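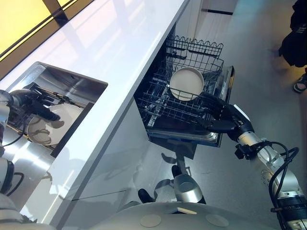 Selim Altıntaş had told me to come after lunch, when the sound stages at Flotport are between setups and visitors can walk through without holding anyone up. It was good advice. By four o'clock the red lights were on again and we were kept in the corridor.

Search this site Enter keyword Go

The open day is held each February at the old Flotport freight sheds, where the production company Rirnura shoots its daytime drama and two celebrity chat shows. Tickets go to people on the mailing list, and groups leave the front desk every 30 minutes. I was in the second group of the afternoon.

We started in wardrobe, a long room with rails down both walls. Each rail carries a cast member's name on a strip of tape, and the clothes hang in the order they will be worn on screen. The gown from last season's wedding episode was out on a stand, with the hem pinned up so we could see the second layer. It has 400 glass beads on the bodice, all sewn on by hand. Touching was not allowed, though several people asked.

Makeup is across the hall. The chairs are lower than I expected and the mirrors were covered with call sheets. Our guide said the lead actors are in by 6 in the morning on heavy days and that the guests on the chat shows usually bring their own stylist.
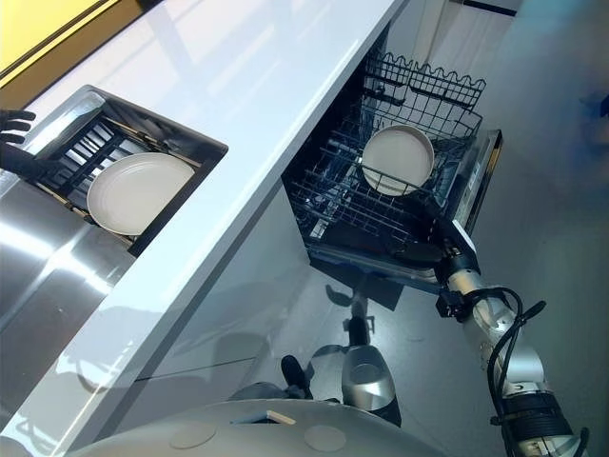 After makeup we were taken up to the gallery over Stage 4, where the Cluvano show is recorded. The sofa is smaller than it looks on television. The audience seats are on a steep rack, and the first row is reserved for friends of the guest. A warm-up act comes on before the host does, and the band plays from a platform at the side — it is never in shot except for the closing song.

There was a short question session with two of the drama's younger actors. Most of the questions were about whether the Dmytriv brothers, the show's feuding hoteliers, would both be back next season. Neither actor would say. One of them did tell us that the big argument on the hotel stairs was shot in a single evening, and that she had a cold and her voice was half gone.

The gift shop sells scripts, mugs and signed cast photos. The line was long and moved slowly. Coffee is served in the loading bay, which has no heating, so bring a coat. Parking is free, but the shuttle back to the station stops early and I ended up walking.

Filed under: Celebrity News, TV & Film, Days Out

Get our entertainment roundup in your inbox. Enter your email to subscribe.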